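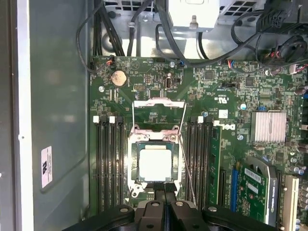
A processor in its open socket on a Dell motherboard.

The first CD Jeptoo Biwott ever sold online was one she hadn't meant to sell at all. It had slipped into a box of paperbacks she was listing for her aunt, and the buyer, a retired bus driver two states away, wrote to ask whether he could please have it too – he'd been looking for that album since his own copy went out the window of a moving car. She charged him 2 dollars and threw in the book for nothing.

That was a good many packages ago. When I visited in May she had 1,771 discs on the shelves of what used to be her dining room, nearly all of them guitar bands from the years when people still lined up outside record stores, and she could put her hand on any one of them faster than I could spell the name of the group. She sells through Postora, a marketplace where small dealers rent a page and set their own prices, and she packs everything herself at the kitchen counter with the radio going.

I had gone expecting to hear about rare things, and we did get to those eventually (there is a promo single she keeps in a drawer with the good napkins), but what she wanted to talk about was grading. "Very good" is the phrase that causes all the trouble. To Jeptoo it means light marks that never reach the music, a booklet with all its staples, and a case she would be happy to hand to a friend. To plenty of other sellers it seems to mean the disc is round. She plays every one straight through before she lists it, which takes up most of her evenings and has given her strong opinions about hidden tracks.

Her friendly rival in all this is Ustyna Dovhaniuk, who runs a page called Nalen and came to CDs by way of vinyl. Ustyna won't play a disc unless it looks doubtful. She holds it under a desk lamp, tilts it twice, and writes down what she sees, and she swears her returns are no worse than anyone's. The two of them swap stock a few times a year, 20 discs in each direction, and then argue by email about the condition of what arrived.

Prices are a gentler subject. Most of what Jeptoo sells goes for less than a sandwich, and the postage can easily come to more than the music. Overseas buyers don't seem to mind. She has a regular who orders one disc at a time, always the cheapest on the page, and pays to have it sent across an ocean in its own padded envelope. She has offered to bundle them. He likes getting the mail, he told her, and so off they go, one after another.

I bought something before I left, naturally. It was an album I had owned at nineteen and lent to someone I should not have lent it to, and the booklet had a stranger's initials inked very small inside the back page. Jeptoo had mentioned them in the listing.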